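Dundon folding shopping trolley – two months in

Bought this in January after the handle went on my old Krasniqi one. Wanted something that folds flat, goes up the steps to our flat and doesn't squeak. Got two out of three.

Good bits first. It's light. Folds in one go once you've found the catch (left side, under the flap, instructions don't say). Wheels are big and soft and it climbs kerbs no bother. I do the walk to the Vallport shops and back twice a week, cobbles most of the way, and nothing has come loose yet.

Bag lifts off for washing. Leeks leaked mud everywhere first week, came out fine at 30. Dried overnight on the airer. Colour hasn't gone.

Now the moans. It squeaks. Not all the time, only with weight in, and only the right wheel. Bit of oil sorted it for 8 days then back again. Emailed Dundon, got a reply from a Ritva Heiskanen who was very nice and sent a new wheel free. New wheel squeaks less. Still squeaks.

Also the inside pocket is daft. Too shallow for a purse, to narrow for a phone. I keep the list in it.

Capacity – they say it takes a full weekly shop. Depends what you eat. We get through a lot of veg and anything big and round eats the space. Potatoes at the bottom, tins round the sides, eggs on top, cabbage wherever it'll go, which is usualy under my arm. 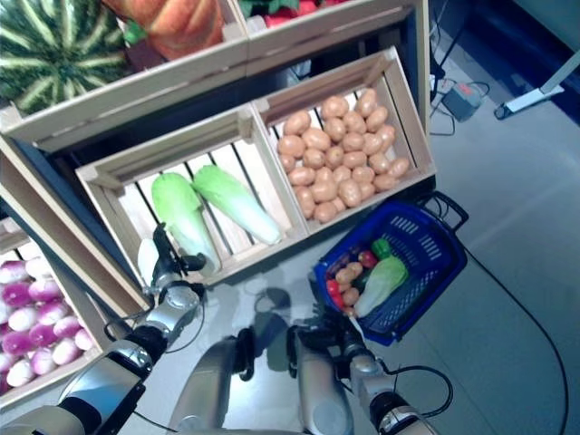
Chinese cabbage in the crate, basket at the ready.

My neighbour has the Ladik, which is dearer and has a stiffer base so it stands up properly when half empty. Mine leans. Prop it against the till and it's fine, let go on a slope and it's off. Tried hers for a week and nearly swapped but it weighs a ton going upstairs.

Would I buy again? Yes probably, on offer. Not at full price with that wheel.

7 out of 10. Would be 8 without the squeak.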